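Guia de boas práticas para pinças manuais sai em setembro

A Postma publicou nesta sexta-feira, 19 de junho de 2026, a primeira versão aberta do seu guia de boas práticas para quem grava tarefas com pinças manuais, o material que depois serve para treinar robôs. E é uma ótima notícia para o setor! São 18 páginas em linguagem clara, com regras que qualquer equipe consegue aplicar já no próximo turno.

O texto trata de pausas, ajuste das correias, cabos no chão, distância entre postos e consentimento de quem aparece nas gravações. Cada sessão passa a ter limite de 100 minutos, e toda pessoa pode pedir a exclusão de um trecho sem se justificar - um ponto que as equipes cobravam fazia tempo.

"Queríamos um documento que se lesse de pé, ao lado da bancada", conta Lumturie Leka, coordenadora da redação. O rascunho recebeu 105 comentários, muitos deles de operadores da Tosmont e da Brimivine, e boa parte entrou no texto.

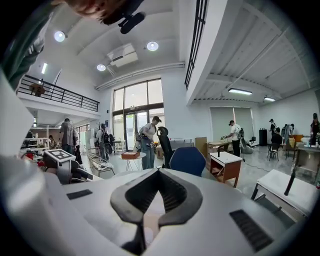

Pinça manual em primeiro plano num amplo espaço de trabalho, com várias pessoas ao fundo.

A consulta pública continua aberta, e a versão definitiva sai em setembro, com 2 anexos novos: um sobre marcadores visuais e outro sobre equipamentos usados na cabeça. As sugestões podem ser enviadas em português ou inglês pela página do projeto.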